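Kinship and Family Carers Board > Paperwork, Reviews and Complaints

Thread: Getting mistakes in the file corrected

hollybank_gran
Posted 10:42

I have our granddaughter under a special guardianship order and have done since she was four. I asked for our records in July and they came on a disc, 65 pages with a lot blacked out. I expected to disagree with some opinions in there and I do. What I did not expect was plain errors. Her date of birth is wrong in one place. It says my husband was present at a visit when he was in hospital. There is a paragraph about a dog. We have never had a dog.

The one that bothers me is a line saying I "declined support" after the first placement meeting. I did not decline anything. I asked for the parenting course to be moved because it clashed with the school run, and never heard back.

Has anyone got this sort of thing changed? I rang and was told that records are never altered.

sp_lowfield
Posted 11:05

They say that to everyone. What they mean is they will not delete a professional's opinion. Facts are different. A wrong date of birth is a fact and you have a right to ask for it to be put right. Put it in writing, to the data protection officer and not to the social worker. They normally have a month to answer.

Keep it short. One page with a table: page number, what it says, what is correct, what proof you have.

marrowfat
Posted 11:20

Agree with the table. I did mine as a long letter the first time and got a long letter back that dealt with none of it. Second time I did a table with 17 rows and they had to go down it row by row. Eleven changed, the rest got a note put beside them saying I disputed it.

The dog is probably from somebody else's file. If it is, that is a data breach and they need to know, because another family's information is in yours. Do not copy it to anyone.

hollybank_gran
Posted 11:48

I had not thought of it being another family. That is worrying. If their dog is in mine then what of ours is in theirs?

marrowfat
Posted 11:52

That is the question to ask them, in those words.

tull_r
Posted 12:31

I am going to disagree a bit. I spent years on the other side of the desk, in a family support team, and I would think about what you want before you send anything. If the order is settled and nobody is looking at you now, a wrong visit entry from years ago does no harm sitting in a folder. Once you open a complaint the whole file gets read again by someone new, who has no idea who you are and only has the paper.

By all means fix the date of birth and report the dog. I would leave "declined support" alone, or ask for a note next to it.

sp_lowfield
Posted 12:44

Sorry but I can't go along with that. "Declined support" is the very line that gets lifted into the next report. It was lifted three times in ours. By the last one it had turned into "a pattern of non-engagement" and that was read out in court. It started with one missed phone call.

tull_r
Posted 12:58

I don't doubt it. It does get copied forward. I am only saying there is a cost to raising it and she should know that first. Some people find the process worse than the entry.

hollybank_gran
Posted 13:15

I take the point, but there is a review coming up as my son wants more contact, so somebody is going to read it again anyway. I would sooner they read the right version.

tull_r
Posted 13:19

In that case, yes, do it, and do it before the review. I didn't know there was one coming.

quiet_lane
Posted 14:02

What proof do people use? We have the same problem with a visit that is written up wrong, but it is our word against theirs.

marrowfat
Posted 14:10

Anything with a date on it made at the time. Texts, emails, a school attendance print-out, appointment cards, the call list on your phone bill. For the hospital stay, the discharge letter is enough and you can get a copy from the GP if you have lost it.

A diary counts too if you kept it as you went along. It carries less weight if you write it all up afterwards, and you must say so if you did.

sp_lowfield
Posted 14:26

Also ask for the worker's handwritten or original notes of that visit if they were not in what you were sent. The typed version is often done days later. Ours had two versions and they did not match.

quiet_lane
Posted 14:31

Did they give you the handwritten ones?

sp_lowfield
Posted 14:40

After I asked twice. The first reply said they had been destroyed. The second reply had them attached.

benthamside
Posted 15:17

We used Edemton for ours. They are an advice service for relatives and carers, phone only, and you can wait 8 working days for a call back. The adviser was good. She told us which parts of the file were opinion and which were fact, and to leave out anything that sounded angry. We had written a lot that sounded angry.

They don't act for you. They help you write it and then you send it yourself.

marrowfat
Posted 15:29

I found Edemton slow but sound. I would not use Santoro. They charge for a "file review" and what I got back was my own file with yellow highlighter on it.

benthamside
Posted 15:36

How much was that?

marrowfat
Posted 15:41

1,000 all in, pounds, paid up front. I was in a state at the time and would have paid anyone. Their letter was a standard one with our names dropped in, and one of the names was spelt wrong.

ld_carer
Posted 16:03

In fairness to Santoro, my sister used them and was happy. She had a hearing date and they got a chronology together in a weekend. It depends what you want from them. For a simple correction you don't need to pay anyone.

marrowfat
Posted 16:08

Fair enough. I still wouldn't.

hollybank_gran
Posted 16:30

I won't be paying. I have started the table. Nine rows so far and I am only half way through. Should I put the small things in as well? They have the school's name wrong all through.

tull_r
Posted 16:47

Put the serious ones first and the small ones after, under a separate heading. If the school name is row one, the person reading it will decide you are being picky before they get to row two. That is human nature and I was guilty of it myself.

quiet_lane
Posted 17:12

Has anyone used the Sindel template? It was linked from the pinned post on the other board. I can't tell if it's meant for health records or social care.

sp_lowfield
Posted 17:20

Sindel is for health records. The layout works, but change the wording at the top, as it talks about your practice manager. I'll copy the bit from the members' pages that goes with it. 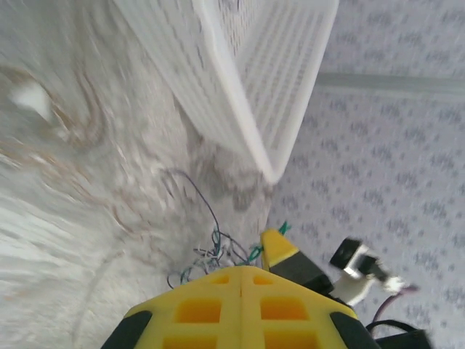

By Grostuteo Carers' Desk | Members' pages | Records and reviews | 4 minute read

Asking for a correction

Write to the data protection officer at the council. Give your full name, address, the child's name and your legal relationship to the child. Say that you are asking for inaccurate personal data to be corrected.

List each error separately. Give the page number as it appears on your copy. Say what the record states, then what is correct. Attach a copy of your proof and number it to match. Do not send originals.

Where the record gives a worker's opinion, you can ask for a statement of your own to be placed with it. Keep the statement under a page. It should be something a stranger could follow.

Ask for written confirmation of what has been changed, and ask who else has been sent the wrong version. If it has gone to a school, a health visitor or a court, ask for the corrected version to be sent to them as well.

If you are refused, ask for the reasons and for details of how to complain.

sp_lowfield
Posted 17:24

The paragraph about who else has been sent it is the one people miss. We got our file corrected and the school still had the old one.

quiet_lane
Posted 17:33

Thanks, that's clearer than the template.

ld_carer
Posted 17:50

One thing to add. If you are only a relative looking after a child and don't have an order, you may not have the right to ask about the child's part of the record. You can ask about what it says about you. We got caught by that. They sent the whole request back and we had to start again with just our own entries.

tull_r
Posted 18:06

Correct, and it is worth checking before you write. With special guardianship you should be fine. Send a copy of the order with the letter, otherwise they will write back and ask for it and the clock may stop while they wait.

hollybank_gran
Posted 19:22

Right. Table is done. It came to fourteen rows, six serious and eight small. I have the discharge letter, and I found the email where I asked to move the course. It was in my sent items all this time, and it says in plain words that I wanted to do it and could they offer a morning.

The dog is in a separate letter, as I didn't want it mixed up with the rest.

marrowfat
Posted 19:30

That email is as good as you will get. Quote the sentence in the table, don't just attach it. They don't always open the attachments.

hollybank_gran
Posted 19:41

Will do. Posting it recorded tomorrow and emailing it too.

benthamside
Posted 20:15

Make a note of the date you send it and put the reply date on the calendar. If it goes past, chase the next morning. We let ours drift and it took until after the review.

quiet_lane
Posted 20:52

Can I ask if anyone has had a worker take it badly? Ours is still visiting and I have to get on with her.

tull_r
Posted 21:10

Tell her before it lands on her desk. One line, something like "I've found some dates that are wrong and I've written in about them." Most won't mind. Some will, and there isn't much you can do about those except stay civil and keep notes.

sp_lowfield
Posted 21:18

Ours did mind. She was off with us for a month or two and then she moved teams. I would still do it again.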